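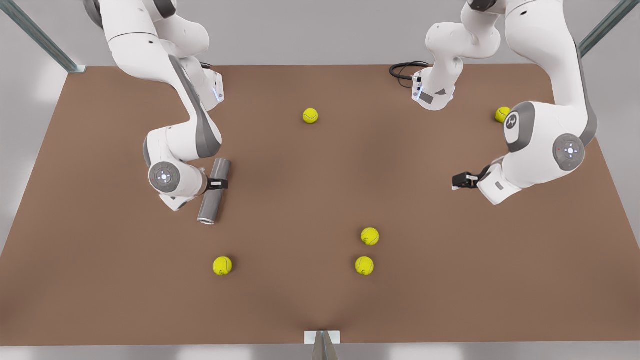 Tennis balls on a brown tabletop and a gray can held above it.

A second life for dead balls

By Stella Obura
Sep 23, 2018

The tennis season in Halliday ends when the nets come down in October, and by then most of the balls in town are no good. They still look fine. Drop one from shoulder height next to a new one and you see the difference at once.

A standard ball is a hollow rubber shell with felt glued over it and air pressed inside. The air starts to leak through the rubber as soon as the can is opened. A strong player can wear a ball out in an afternoon. A pair of beginners might use the same can for a month and not mind, but the pressure is going down whether they play or not. A ball left in a bag over the winter is usually flat by spring.

Stepan Holovko has run the public courts at Rundberg Park for 11 years, and for most of that time he threw the old balls away. They went into the trash barrel by the gate with the drink bottles. Two summers ago he set a second barrel next to it and painted BALLS ONLY on the side.

"I wanted to know how many there were," he said. "I figured a few hundred."

The count for the first season was 1,073. Last year it was 2,575, partly because the high school team at Ollow heard about the barrel and started bringing theirs over in feed sacks.

Getting rid of them has been harder than collecting them. Rubber and felt are bonded tightly, and the town's recycling plant won't take the two together. Holovko called three companies that grind balls for playground surfaces. Two wanted a full pallet load and the third didn't call back. So the balls have gone out in small lots, mostly to people who asked.

Schools take the most. A ball with a slit cut in it fits over a chair leg and stops it from scraping, and a classroom of 25 chairs uses 100 of them. Ollow Elementary did two rooms last fall, 200 balls in all. The teachers like the quiet. The custodian is less sure - the felt picks up grit and hair, and the balls have to be changed at least once a year.

The animal shelter on Trarkden Road took 251 over the winter. Staff there hand them out for supervised play and pick them up afterward. Felt is rough on a dog's teeth if the dog chews it for hours, and a large dog can split a ball and swallow part of it.

The rest go in ones and twos. People hang them on a string in the garage to show where to stop the car. They put them on walkers, or in the dryer with a down jacket. One man wanted a dozen for his boat trailer and came back for a dozen more.

Some players have switched to pressureless balls, which get their bounce from a thicker shell. They last far longer and the felt gives out before the rubber does. They also feel heavy and stiff, and Holovko says most of his regulars tried them once. He keeps a basket of them for lessons.

He would like to see the barrel numbers drop. Until then he has 14 sacks in the equipment shed, and anyone who wants a sack can knock on the office door before noon.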